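We use cookies to keep this site working and to remember your settings. By continuing you agree to our use of cookies. Accept — Manage preferences

Workspace Basics, Unit 4 — Setting Up and Clearing a Desk
Handout + my notes, tidied up a bit. Barnent evening course, Saturday group can use the same sheet.

Carry over from last time: everyone was meant to bring a list of what is on their desk at home. If you didn't, do it tonight before reading on. No cheating and tidying first.

1. Start with the surface

Mat or no mat. A mat gives you a work area with an edge. Things on the mat are in use, things off the mat are not. Leave a strip of bare table on the sides if you have the room, somewhere to put a cup.

Mat should be plain. Patterned ones make small dark items vanish (plugs, usb sticks, pen caps). Brown, gray, dull green all fine. Big is better than small, you want computer and mouse both on it with space left.

Size question came up again — no rule. Sit down, put forearms on the table, mark where your elbows end up. Mat goes a bit wider than that.

2. Place the big thing first

Laptop first, everything else around it. Middle of the mat, or slightly over to the side away from your mouse hand. Check it square to the front edge of the table. People skip this and then sit twisted for a year.

Open vs closed:
- open = working, nothing on the keys, nothing leaning on the hinge
- closed = clearing, wiping, moving, or done for the day
Don't stack paper on a closed lid. I know. Everyone does it.

3. Mouse and pad

Pad close enough that your elbow stays by your side. Left or right depends on the person, in a shared room ask before you move it. Square pads are easier to line up than round ones. Mouse lives ON the pad, also when not in use, otherwise it walks off to the back of the table under some papers.

Wireless mouse — switch it off underneath if you are putting it away for more then a few days. Wired — loop the cable loosely, no tight knots at the plug.

4. The lamp

Most arguments in class are about lamps so a longer section.

Light from the side opposite your writing hand. Right handed, lamp on the left. Back corner of the mat usually, head tipped down toward the work and not at your eyes. If you see a white smear on the trackpad or the screen, something is reflecting, turn the head a little and look again.

Moving it: unplug first, then lift. Weight is mostly in the base on a lot of small lamps, so don't swing it around by the stem. Base flat before you let go. Cord next, last thing is the plug.

Cord: run it off the back or the nearest side. Never across the front, never under the laptop. Spare length in a loose coil behind the base.

The Vista room has outlets on the back wall only, in Nidodero they are in the floor, so the cord plan changes. Look for the outlet BEFORE you place the lamp. Half the group did it the other way around last August and had to start again.

5. Boxes and small stuff

One box per desk. With a drawer if possible, or a handle if it travels. Small things that are used every day go in it: pens, charger tips, sticky notes, keys. Put it at a back corner or at the side, where you can reach it but not knock it with an elbow.

Drawer facing you or angled toward you. Sounds obvious. Go check yours.

Old wooden boxes are fine, a scuff along the edge doesn't matter. Put felt under if the bottom is rough. Check the handle plate is tight before you carry it full.

Compare these two and mark on your sheet where you would put each item.
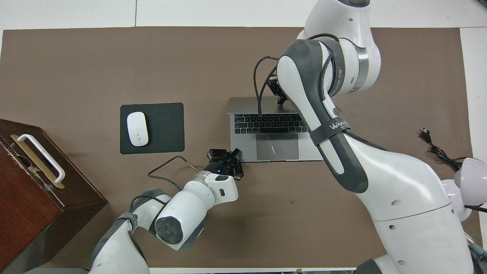
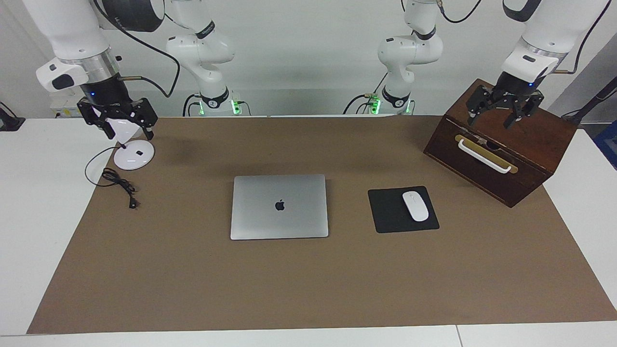 Fig. 4.1 and 4.2 — Laptop, mouse on pad and wooden box on a brown mat. Laptop open in the first, closed in the second. Lamp in the second only.

Things to discuss with the person next to you:
— in 4.2, where should the lamp cord go, if your outlet was in the wall behind? And if it was in the floor?
— box at the left in 4.1, at the back right in 4.2. Which suits a left handed person better, and what else would you shift?
— would you move the mouse pad at all

Write down your answers, two lines each is plenty. We go thru them at the start of next session.

6. Clearing down, order of work

Do it in this order for now, change it later when you have your own habit.

a) Save, shut down, close the lid
b) Loose paper off, into tray or bin
c) Small items in the box, drawer shut
d) Lamp off, unplug, coil the cord
e) Mouse on pad, pad to one side
f) Lift laptop, wipe under it
g) Wipe mat from back to front, dry cloth on paper mats!! damp ok on vinyl
h) Put back whatever stays out overnight

In a shared room steps d and h are different, see the Kang sheet pinned by the door.

Time yourself at home a few evenings in a row. Don't rush it, first go is always slow.

7. Homework

Set up your own desk using sections 1 to 5. Draw it from above, simple shapes, label everything. Mark the outlet with an X and draw the cord. Then clear down using section 6 and note which step annoyed you the most.

Sheet is worth 16 points of the 100 for the course. Late ones accepted up to the next class, not after.

Bring: the drawing, a dry cloth, one cable you never know where to put. Next unit is drawers and cables under the desk, wear something you can kneel in.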